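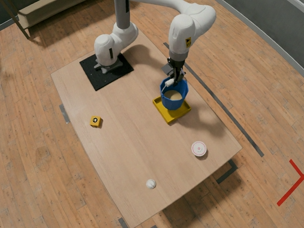

How long does a new starter need before it can raise a loaf?
Most take 9 days at normal kitchen temperature. A cool kitchen in December can stretch that to two weeks, and the starter will be every bit as good for the wait.

Section 4: Waking up your Plurkon starter

You've unpacked the kit and washed the crock, so now comes the fun part! The Plurkon culture arrives as dry flakes in a paper sachet, and over the next several days you'll bring it back to life with flour, water and a little patience. Read the whole section once before you begin. It takes five minutes and saves a lot of flipping back and forth with sticky fingers.

4.1 Before you start

You will need the crock and its lid, the dough spatula, the sachet of flakes, a kitchen scale that reads in grams, whole wheat flour and unbleached white flour. Tap water is fine in most towns. If yours smells strongly of chlorine, leave a pitcher of it out on the counter overnight.

Pick a spot for the crock that stays between 70 and 78 degrees. The top of the refrigerator is a favorite, and so is the oven with only the light on – just tape a note to the oven door so the crock doesn't get baked by accident.

CAUTION: Never screw the lid down tight during the first 9 days. The starter gives off gas and a sealed crock can crack.

4.2 First mix (day 1)

1. Weigh the empty crock without its lid and write the number on the card that came with it. Ours at the Stavside test kitchen weighs 349 grams, but the glaze varies, so weigh your own.
2. Pour in 53 grams of lukewarm water. It should feel like nothing much on your wrist.
3. Sprinkle in the whole sachet and let it soak for ten minutes.
4. Add 53 grams of whole wheat flour and stir until you can't find any dry spots. Scrape down the sides.
5. Rest the lid on top and walk away until the same time tomorrow.

Note: The mix will look like wet cement. Perfect!

4.3 Daily feeding (days 2 to 9)

1. Stir the starter and give it a good sniff. On days 2 and 3 you may get old socks or nail polish remover. Both fade.
2. Spoon out starter until 50 grams remain. Use the crock weight from your card to work this out.
3. Add 50 grams of water and stir until cloudy.
4. Add 25 grams of whole wheat flour and 25 grams of white flour. Stir well.
5. Slide the rubber band to the level of the mix, so you can see how far it climbs.

From day 5 on, feed twice a day if the starter rises and sinks again within 12 hours. It's hungry, and this is the stage where things get really exciting – some mornings you'll find it pushing at the lid.

CAUTION: Throw the starter out and order a fresh sachet if you see pink or orange streaks, or fuzzy mold of any color. Don't try to scrape it off. A layer of gray liquid is harmless and can be stirred back in.

4.4 Is it ready?

Your starter is ready when it doubles within six hours of a feeding, two days running. Look for bubbles all the way through and a smell like yogurt or ripe apples.

You can also drop a spoonful into a glass of water. If it floats, go ahead and bake. If it sinks but has been doubling on time, bake anyway, as whole wheat starters often sink.

4.5 If nothing is happening

A quiet spell on days 3 to 5 is completely normal. Keep feeding once a day and don't add sugar, honey or store-bought yeast. If you still see no bubbles on day 7, move the crock somewhere warmer and use all whole wheat flour for the next two feedings.

Grażyna Pawłowska, who wrote the recipes in Section 6, had one batch sulk for 12 days in her drafty pantry. It now raises her Prendanum rye every weekend, and it's the strongest starter we have!

4.6 Storing it between bakes

1. Feed the starter as usual and leave it out for one hour.
2. Set the lid on loosely and put the crock in the refrigerator.
3. Feed it once a week. Take it out the evening before you bake and feed it again.

For your first loaf, go to Section 5, Hodoroagă Country Bread.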